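Chapter 6
Who Holds the Debt, and Does It Matter?

Every few months a newspaper runs a story with the same bones. A foreign government, or a group of foreign funds, has become the largest outside owner of some country's bonds. A chart goes with it, usually a steep one. Somebody is quoted as worried and somebody else is quoted as calm. By the following week the story is gone, and readers are left with the feeling that something important has changed hands.

This chapter asks whether it has. My own view, which you are free to argue with, is that most of these stories tell us much less than they claim. The figures are usually correct as far as they go. The trouble starts when people read a motive into them.

Start with a plain case. A company called Hofstetter borrows money by selling 200 bonds. Each bond is a promise to pay the owner a fixed sum on a fixed date, with interest along the way. On the first day a pension fund named Grekine buys 100 of them and a bank buys the rest. In May the bank sells its whole share to Doteo, a savings firm based abroad. Hofstetter now has a foreign creditor for half its debt. What does it owe that it did not owe before? Nothing. The payments are the same size and fall due on the same dates, and all that has changed is the name on the account that receives them.

Now suppose a reporter finds out about the sale and writes that foreigners have "taken a large stake" in Hofstetter. A stake usually means ownership, and a bondholder owns no part of the company. It cannot vote or replace the managers. If Hofstetter pays on time, Doteo has no more say in how it is run than you or I do.

Before we get to the harder cases, a word on sorting. Much of the work in this field comes down to putting holders into groups: domestic and foreign, public and private, short-term and long-term. Groups are useful, but the lines between them are drawn by whoever builds the table. 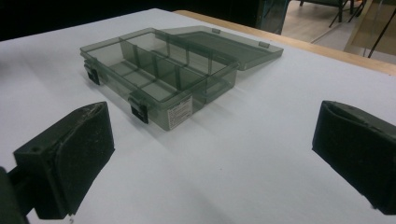
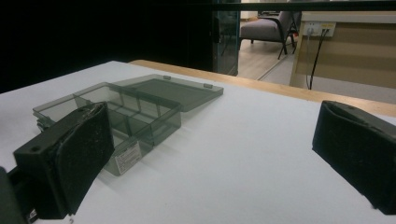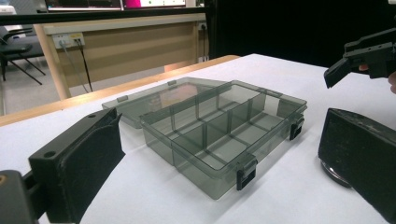 Figure 6.1 Divided storage box with the lid open, three views.

Take the line between domestic and foreign, which sounds like the easiest of the lot. Most tables sort a bond by the address of the account that holds it. If a saver in one country buys through a fund registered in another, the bond may be filed under the fund's country. The saver vanishes from the record. A rise in "foreign" holdings can mean that foreigners bought more, or that local savers moved their money to a fund with a different mailing address. The table cannot tell you which, and the headline seldom admits there is a question.

Berhanu Negash, whose lecture notes I have leaned on for this part of the book, used to give his students a holdings report with the country names blacked out and ask them to guess which buyers were friendly. They could not do it. When he gave the names back, they became very sure of themselves. I have tried this with my own classes and got the same result.

There is a serious argument on the other side, and it deserves a fair hearing. Fedir Nazarenko, in a long exchange with me over an early draft, made the case that large holders matter because they can sell. If one owner dumps a big block of bonds in a hurry, prices fall and the borrower may have to offer higher interest the next time it needs money. He is right that this can happen. I am less sure it makes a good threat. The seller takes the loss first, on every bond it has not yet sold. An owner that wanted to hurt the borrower would have to hurt itself to do it, and would then need somewhere else to put the cash.

A better worry, in my opinion, is the currency the debt is written in. When Plimix, a shipping firm, borrows 900 in its home money, a fall in the exchange rate does not change what it must pay. When it borrows in someone else's money, the same fall makes the debt heavier – sometimes heavy enough to sink the firm. Yet this seldom makes the front page.

Keep three terms in mind as you read on. The issuer is the one who borrows. The holder is the one who is owed. The maturity is the date on which the borrowed sum must be paid back. Section 6.1 begins with maturity, and with the habit of quoting total debt as if all of it were due tomorrow morning.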